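Release 2, revised October. This file describes the contents, format, and terms of use of the Larivden Household Words Collection. It should be kept together with the data whenever the data are copied.

# Larivden Household Words Collection

The collection records the everyday names that English-speaking households in the Larivden district give to furniture, soft furnishings, and small objects in the living room. Each of its 673 entries ties one spoken or written form to one concept, one settlement, and one generation of speaker. 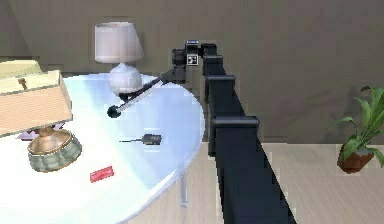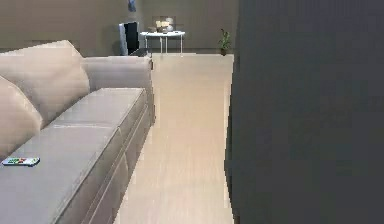 Aleksandra Żak wrote, after reading the draft of Release 2, that the word *settee* had been treated too kindly. In her view the draft gave it the standing of a general term when most of the people who offered it were repeating a parent or a landlord, and she asked that the entries be marked accordingly. The editors agreed in part. A value of `quoted` was added to the `usage` field, and the *settee* entries were reviewed one by one. Those in which the speaker plainly claimed the word as their own were left as they stood.

## Background

The Stoter Institute began gathering household words as a side project to its work on place names. Interviewers who had gone out to ask for the names of fields and lanes kept coming back with notes on what people called the chair they had been offered. Liliana Fiore collected these notes into a card file, and the card file became Release 1.

Release 1 had no fixed list of questions. Some households had been asked for twenty minutes about cushions and never about lamps. Release 2 was prepared with a written question list and a second round of interviews in 16 settlements. Material from the card file was kept where the speaker's settlement and generation could be confirmed, and it is marked `source: cards`.

## Files

| File | Contents |
|---|---|
| `entries.csv` | One row per entry, in UTF-8, with a header row |
| `concepts.csv` | The concept list, with definitions and notes for interviewers |

The audio recordings are not part of this release. See *Access to recordings* below.

## Fields in `entries.csv`

- `entry_id` – a permanent identifier. Identifiers of withdrawn entries are not used again.
- `form` – the word or phrase as given, in ordinary spelling.
- `said_as` – a plain respelling, filled in only where the ordinary spelling would mislead.
- `concept` – a key into `concepts.csv`.
- `settlement` – the settlement where the speaker spent most of their childhood. It may differ from the place of interview.
- `generation` – `older`, `middle`, or `younger`, as explained under *Speakers*.
- `usage` – `own`, `quoted`, `joking`, or `unsure`.
- `source` – `interview` or `cards`.
- `note` – free text in English, often empty.

A row from the file reads as follows:

```
entry_id,form,said_as,concept,settlement,generation,usage,source,note
LH-0418,long chair,,seat_multi,Serkalby,older,own,interview,"Also used for the bench in the hall"
```

## The concept list

Concepts are defined by use and general shape. The definition of `seat_multi`, for instance, is "an upholstered seat for more than one person, with a back." It deliberately leaves out the number of cushions, the covering, and the presence of arms. Several speakers draw a firm line between a *couch* and a *sofa* on exactly these points, and a narrower definition would have decided the matter for them.

Parts of furniture have concepts of their own. The cushion one sits on and the cushion one leans against are kept apart, although many speakers use a single word for both. The armrest drew the widest range of answers of any part: *arm*, *elbow*, *side*, *wing*, and, in Serkalby, *the shelf*, which speakers there explained by the habit of setting a cup on it.

The concept `remote` was added late, on the advice of Bianca Radu. It covers any hand-held device for working a television or similar equipment. Answers to this question differ more between households than between settlements. Family coinages are common, and many people gave one word for use at home and another for use with guests. Both were recorded, as separate entries.

Concepts the editors considered and left out include curtains and floor coverings. These belong to the Jansen Textile Word List, which uses a different method and should be consulted directly.

## Speakers

Speakers were found through local libraries, through a notice in the district newsletter, and by introduction from earlier speakers. All were adults. Each signed a consent form in advance and could strike any answer afterward.

Generation was assigned by place in the family. A speaker with grandchildren is `older`; a speaker with children and no grandchildren is `middle`; all others are `younger`. The editors are aware that this produces odd results for people without children, some of whom are well past retirement and are nonetheless recorded as `younger`. Luminița Stoica proposed replacing the scheme with bands based on year of birth. The proposal was accepted for the next release, and the consent form has been reworded to allow year of birth to be stored.

No names, addresses, or occupations appear in the data. In the smaller settlements a distinctive family word might still identify a household to its neighbors. Where a speaker raised this concern, the settlement was changed to `withheld`.

## How the interviews were held

Interviews took place in the speaker's own home whenever possible. The interviewer asked for the name of an object by describing what it is for and avoided using any name for it first. The interviewer did not correct, praise, or repeat an answer. When a speaker asked what the proper word was, the agreed reply was that the collection was interested in every word in use.

After the main questions, speakers were invited to talk freely about furniture they remembered from childhood. Much of the best material in the `note` field comes from this part. It is also the least even part of the collection, as some interviewers let it run on and others kept strictly to the hour.

Each interview was transcribed by the person who held it and then checked against the recording by one of 2 reviewers, Teodor Iordache and Luminița Stoica. Disagreements about spelling were settled in favor of the more ordinary spelling, with the sound shown in `said_as`. Disagreements about what the speaker had meant were not settled, and the entry was marked `unsure`.

## Suitable uses

The collection was prepared for the study of regional vocabulary, for teaching, and for local history work. It has been used in school lessons on word choice, and the editors welcome this. Teachers may print and hand out extracts without asking permission, provided the source line is included.

It should not be used to estimate how common a word is. Speakers were not chosen at random, and a household with a great deal to say contributed more entries than one with little. A form that appears often in the file may be the favorite of a single talkative family.

Nor should the absence of a form be read as evidence that it is unknown in a settlement. This applies with special force to Jansen Mill and Upper Larivden, where the second round of interviews was cut short by the closing of the road.

## Known problems

- The concept `seat_foot` mixes footstools with the low cushioned blocks sold for use with modern sofas. Older speakers tend to name the first and younger speakers the second. The two should be separated.
- A number of entries marked `joking` were judged so from tone of voice alone. The reviewers did not always agree.
- *Davenport* appears in the card file both for a seat and for a small writing desk. Some cards do not say which was meant. These entries carry the concept `unclear`.
- Spaces and hyphens in compound words are not consistent. *Armchair*, *arm-chair*, and *arm chair* all occur and reflect nothing but the transcriber's habit.
- Quotation marks in the `note` field are doubled, as the CSV format requires. Older spreadsheet programs may show them incorrectly.

## Changes since Release 1

The `generation` field is now filled in for every entry. The `usage` field is new. Entries for kitchen furniture have been withdrawn and will be published separately once the interviews are complete. The former concept `chair_best`, meaning the chair kept for visitors, has been folded into `chair_arm`, with the sense preserved in the note. Liliana Fiore has recorded her disagreement with this last change, and the editors will take it up again before the next release.

## Access to recordings

Recordings are held at the Stoter Institute and may be heard in the reading room by appointment. Copies are not supplied. Some speakers agreed to transcription only, and their recordings were erased after checking.

## License and source line

The data files may be copied, changed, and shared for any purpose, with credit. Please use this source line:

> Larivden Household Words Collection, Release 2. Stoter Institute.

If entries have been altered or removed, please say so next to the source line.

## Corrections

Corrections are welcome from anyone, and especially from residents of the district. A correction should give the `entry_id`, the field concerned, and the reason for the change. Reports that a word is wrong, ugly, or not English will be filed and acknowledged, and the entry will stay in place. New words should be sent with the settlement and generation of the person who uses them. Bianca Radu keeps the list of pending additions and can confirm whether a form has already been received.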